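Open house at Furnusow, 5/20/26

So I finally made it to the Furnusow open house, after walking past the place for 2 years! You go up a flight of 31 steps (my knees counted every one) and come out in a big showroom, where Vindgate had the front half with their lamps and Gökçe had the back with rugs I can't afford. I liked the sitting corner best. Big wooden armchair with wide slats, a leafy plant in a round white pot, and a brown table with a cartoon bear sort of mat on it, plus two bottles and a blue tube. It felt like somebody's home, and I stayed way too long. Coffee was free, the cookies went fast, and I left with a Prustel catalog and plans to go back in July with a tape measure.
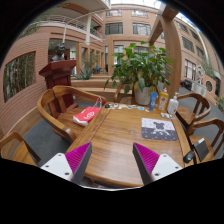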